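그레드데일 레이싱 휠 세트 한 달 써본 후기 (심레이싱 초보 탈출기)

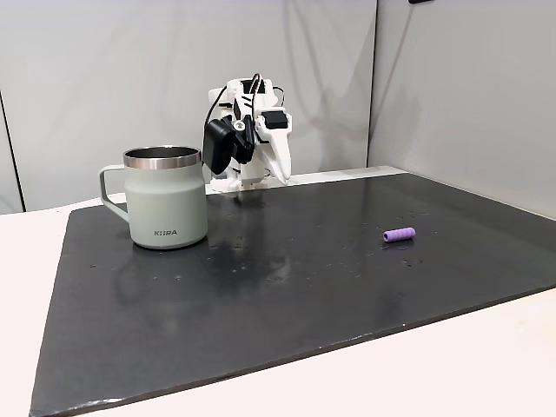
연두빛 도는 보온 머그. 레이스 돌릴 땐 꼭 옆에 있어야 합니다

안녕하세요! 2월 내내 퇴근하고 밥 먹고 설거지하고 바로 시트에 앉는 생활을 했더니 드디어 후기를 쓸 만큼 할 말이 쌓였네요. 오늘 얘기할 물건은 Greddale에서 나온 입문형 레이싱 휠이랑 페달 세트예요. 원래는 게임패드로만 포뮬러 게임을 했는데요, 작년 시즌 중계를 너무 열심히 보다가 그만 눈이 높아져 버렸습니다. 온보드 화면에서 스티어링 꺾는 손을 보고 있으면 패드 스틱 까딱까딱하는 제 엄지손가락이 좀 초라해 보이더라고요 ㅋㅋ

일단 설치부터. 책상에 클램프 두 개로 무는 방식인데 생각보다 단단하게 물려요. 저희 집 책상 상판이 좀 두꺼운 편이라 안 들어가면 어쩌나 했는데 여유 있게 들어갔고요, 대신 조임 나사가 깊숙이 있어서 책상 밑에 거의 드러누워서 돌려야 합니다. 허리 안 좋으신 분은 누구한테 부탁하세요 진짜로. 선은 휠 베이스에서 세 가닥이 나오는데 페달 선이 좀 짧아요. 저처럼 다리를 쭉 뻗고 타는 사람은 선이 팽팽해져서, 결국 책상을 벽에서 떼고 방향을 살짝 틀어놨어요. 연장선 하나 넣어주는 게 그렇게 어려웠을까요?

설명서는 얇고 한국어가 있긴 한데 번역이 살짝 웃깁니다. "바퀴를 안심시켜 주십시오"라는 문장이 있길래 한참 고민했는데 고정하라는 얘기 같아요. 펌웨어 업데이트는 6분 걸렸고 중간에 멈춘 줄 알고 식은땀 흘렸는데 그냥 기다리면 돼요. 진행 막대가 끝에서 한참 서 있다가 갑자기 완료 뜹니다.

자 이제 제일 중요한 포스 피드백! 와, 첫 코너에서 휠이 제 손을 끌고 가는데 소리 질렀어요. 연석 밟으면 드르륵 오고, 앞바퀴 접지가 빠지면 갑자기 휠이 가벼워지는 게 느껴져요. 패드로 할 때는 언더스티어가 났는지도 모르고 그냥 벽에 가서 박혔거든요. 지금은 "아 밀린다 밀린다" 하면서 알고 박힙니다 (발전이라고 해주세요). 다만 기본 세팅이 저한테는 너무 셌어요. 첫날 20바퀴 타고 다음 날 아침에 칫솔 드는데 팔뚝이 후들후들... 전체 강도를 좀 낮추고 노면 진동만 살려두니까 훨씬 편하고 기록도 더 잘 나오더라고요.

아쉬운 점은 중앙 부근이에요. 휠을 똑바로 두고 직선을 달릴 때 정중앙에서 살짝 헐렁한 구간이 있습니다. 긴 직선 있는 서킷에서는 거의 신경이 안 쓰이는데, 고속 코너가 줄줄이 이어지는 곳에선 왼쪽 오른쪽 넘어갈 때마다 툭, 툭 하고 빈 느낌이 나요. 기어 방식 구동이라 어쩔 수 없다고는 하는데, 예전에 매장에서 잠깐 잡아본 Rustad 쪽 벨트 방식은 이 부분이 확실히 매끈했어요. 물론 그쪽은 가격도 매끈하게 올라갑니다.

소음 얘기도 해야죠. 낮에는 모르겠는데 밤 11시 넘어서 연석을 계속 긁으면 가족한테 한 소리 들어요. 모터 소리보다는 책상으로 울리는 진동이 문제라서 클램프 밑에 고무판을 하나씩 끼웠더니 많이 나아졌습니다. 다이소 같은 데서 파는 미끄럼 방지 패드 잘라 쓰셔도 될 것 같아요.

페달은 솔직히 휠보다 점수가 낮습니다. 액셀은 괜찮아요. 부드럽고 일정하게 밟히고, 코너 탈출할 때 조금씩 열어주는 것도 금방 적응했어요. 문제는 브레이크예요. 안에 고무 블록이 들어 있어서 끝으로 갈수록 딱딱해지는데, 그 딱딱해지는 지점이 너무 갑작스러워요. 살살 밟으면 안 서고 조금만 더 밟으면 확 잠기고. 첫 주에는 1번 코너에서 타이어 연기를 얼마나 피웠는지 모릅니다. 결국 소프트웨어에서 브레이크 곡선을 손보고 나서야 제동 지점이 일정해졌어요. 그리고 카펫 위에서는 페달판이 조금씩 도망갑니다. 레이스 초반에는 무릎 밑에 있던 페달이 끝날 때쯤엔 저 멀리 가 있어요. 지금은 벽이랑 페달판 사이에 두꺼운 잡지 묶음을 끼워놨습니다. 모양은 좀 그런데 효과는 최고!

버튼은 휠 앞면에 넉넉하게 달려 있어서 피트 리미터, 무전, 연료 모드까지 다 넣을 수 있어요. 패들 시프트는 금속 느낌이 나는 짤깍 소리가 아주 만족스럽고요. 다만 왼쪽 다이얼이 엄지랑 너무 가까워서, 급하게 꺾다가 브레이크 밸런스를 저도 모르게 바꿔버린 적이 여러 번 있어요. 왜 갑자기 뒤가 도나 했더니 제 엄지가 범인이었음... 그 뒤로 그 다이얼은 시점 변경으로 바꿔놨습니다. 헤어핀에서 갑자기 하늘이 보이는 부작용이 있지만 스핀보다는 낫죠.

온라인 리그 얘기도 잠깐 할게요. 저는 Dresutden이라는 작은 리그에서 뛰는데 (분위기 좋아요, 욕하는 사람 없음) 패드로 할 땐 늘 꼬리 쪽이었거든요. 휠로 바꾸고 첫 두 경기는 오히려 더 못했습니다. 출발에서 클러치 타이밍을 놓쳐서 그리드 절반한테 추월당하고, 첫 랩에 남의 차 뒤를 톡 건드려서 페널티도 먹고. 같은 팀 하는 Qistina Pasaribu 님이 채팅으로 "괜찮아요, 다음엔 브레이크 좀 일찍!" 해주셔서 눈물이 날 뻔했어요. 세 번째 경기부터 감이 오더니 지난 경기는 무려 6위! 마지막 랩에 바깥쪽으로 크게 돌아서 한 대 제쳤는데 그 장면 리플레이를 제가 몇 번을 봤는지는 비밀로 하겠습니다.

패드랑 비교해서 제일 달라진 건 순간 최고 기록보다도 꾸준함이에요. 예전에는 한 바퀴 잘 타면 다음 바퀴는 꼭 어디서 삐끗했는데 지금은 랩 타임이 가지런하게 찍혀요. 타이어도 덜 상해서 피트 스톱을 조금 늦출 수 있고요. 대신 체력이 필요합니다. 긴 레이스 뛰고 나면 등에 땀이 나요. 운동한 걸로 쳐도 되나요?

같은 가격대에서 Greteck 휠이랑 고민하시는 분들 많던데, 저는 친구 집에서 하룻밤 써봤어요. 림 그립감은 그쪽이 더 좋습니다. 손에 착 감기고 땀이 나도 덜 미끄러워요. 근데 포스 피드백이 좀 뭉개진 느낌이라 차가 뭘 하고 있는지 읽기가 어려웠어요. 편하게 즐기는 분은 Greteck, 저처럼 기록에 집착하는 분은 Greddale 쪽이 맞을 것 같아요. 어디까지나 제 손 기준입니다.

내구성은 아직 한 달이라 뭐라 말씀 못 드리겠어요. 지금까지 고장은 없고, 림 아래쪽 마감재가 살짝 번들거리기 시작한 정도? 장갑 끼면 괜찮다는데 저는 답답해서 맨손으로 탑니다.

그래서 추천하냐면, 네! 패드로 한 시즌 이상 해봤고 슬슬 벽이 느껴지는 분이면 재밌게 쓰실 거예요. 처음 시작하는 분은 패드로 좀 더 해보고 넘어오셔도 안 늦고요. 브레이크 고무 블록은 별매 교체용이 있다길래 주문해 놨습니다. 끼워보고 차이 있으면 댓글에 적어둘게요. 세팅값 궁금하신 분도 댓글 주세요, 게임 이름이랑 같이 써주시면 제가 쓰는 값 그대로 알려드릴게요!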